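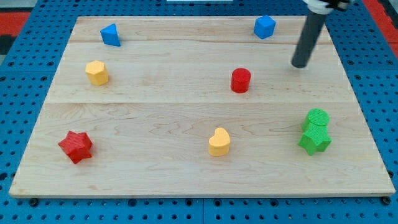 Ticket 232: board rocking and lifting at one seam
Opened by Aleksi Aaltonen, 14/01/2024
Status: open, waiting on parts

Problem: the maple-look board on the blue pegboard rocks when you press on the wide plank. The small coloured blocks creep towards the middle if the bench is knocked. Board is one of the Saswood ones, three planks joined side by side, fitted in September.

Checked so far:

Took the blocks off and laid a 300 mm steel rule across the seams. Upper seam is flat. The lower one, near the middle, has a slight ridge you can feel with a fingernail.

Turned the board over. No split, but the glue line is dull at one end.

Pegboard underneath is sound. Pushed down either side of the joint line and neither sheet moved.

Fasteners by the near corners: left one was tight, right one took nearly 6 turns to nip up. Rocking is better after that — still there, though.

Tried a card shim under the left side. Made it worse, removed.

Reply from Utley stores: no spare boards in stock. They suggest wiping on Metine oil and leaving it flat under weight for a weekend. I don't think oil will shift a glue problem, but I'll try the weight.

Next: clamp overnight, check with the rule again. If the ridge is the same, send it back and quote order line 17. Please don't sand it in the meantime, Saswood won't take it back sanded.

Mutiso Workshop Support — contact the help desk — Back to top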